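Posted Apr 21, 2024

**Part-time kitchen and counter help, Charbonneau lunch room, Zulport**

Charbonneau is looking for two people to work the lunch shift, Monday through Friday. We serve soup, sandwiches and a hot plate to people who work nearby, plus a few regulars who come in only for the soup. Both jobs start as soon as we find the right people and run through December, with a good chance of staying on.

## The work

- Set up the counter and the cold case before we open at 11
- Wash and cut vegetables
- Serve, take payment, and wipe down tables
- Run the dishwasher and put everything back where it goes
- Close out the register (one person, trained first)

Shifts are five hours. You would work 16 hours a week to start, more when somebody is on vacation. The schedule goes up 10 days ahead and we try hard not to change it.

You don't need restaurant experience. You do need to be on your feet the whole shift, lift a full stockpot with another person, and be polite when the line gets long. Some French is useful at the counter – a few words will do.

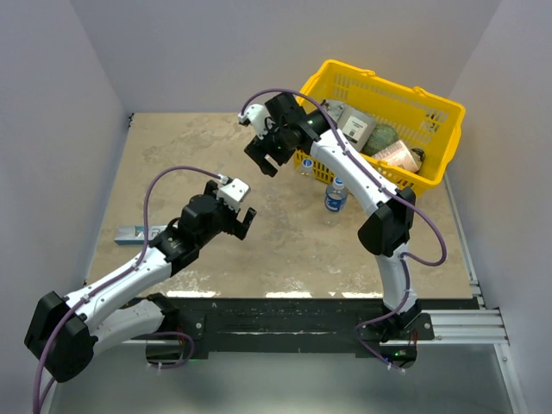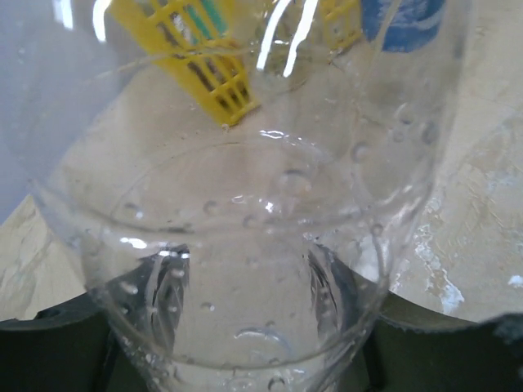 Réjean Marchand told us that the first two weeks were harder than he expected, mostly the dish station, and that after that he knew where things went and the shift passed quickly. He also asked us to say that the shoes matter more than the apron. Bring closed shoes with a real grip. We supply the apron.

## Pay and meals

Pay is hourly, every second Friday, and we will tell you the rate on the phone before you come in. Tips are split evenly by hours worked. You get a meal each shift and can take soup home if there is any left.

## How to apply

Stop by after the lunch rush and ask for Huguette McKinnon, or leave a note in the mail slot at 1014 Kevine Street. Include your name, a phone number, and the days you can't work. A resume is fine but not required.

We will call everyone who applies. If we ask you in, plan on a short talk and one paid trial shift. Street parking is hard to find at noon – the bus stop is on the same block.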